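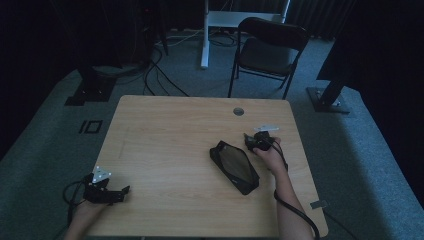

Support > Hosted Mail > Ticket: Shared calendar shows wrong hour

Reported by: Thilini Wickramasinghe, Gunawardena office
Assigned to: Arif Gazi, Varkilness support
Opened: Feb 2, 2018
Status: Waiting for customer

Problem
Meetings that I create in the shared calendar are shown 30 minutes too early for my colleagues. On my own computer the hour is correct. Old meetings, made before the update of the Rasinlow client, are also correct. I have attached the export file, it has 300 entries.

Steps I have tried
1. Closed the client and opened it again. No change.
2. Removed the shared calendar and added it again. The wrong hour came back after the first sync.
3. Created a test meeting in the web version. This one is correct for everybody.

Reply from Arif Gazi
Thank you for the clear report. The web version is correct, so I think the server is fine and the client writes a wrong time zone in new entries. Please open Settings, then Calendar, then Region, and tell me which zone is written there. Please do not change it yet.

Reply from Thilini Wickramasinghe
The field is empty. On my colleague's computer it says Colombo.

Reply from Arif Gazi
This explains the difference. Please choose Colombo, save, and restart the client two times. The first restart only writes the new setting. After that, create one new meeting and ask your colleague to read the hour to you. The wrong entries must be corrected by hand, I am sorry for this.

Tickets | Guides | Service status | Log in

Contact support | © 2018 Varkilness | Back to top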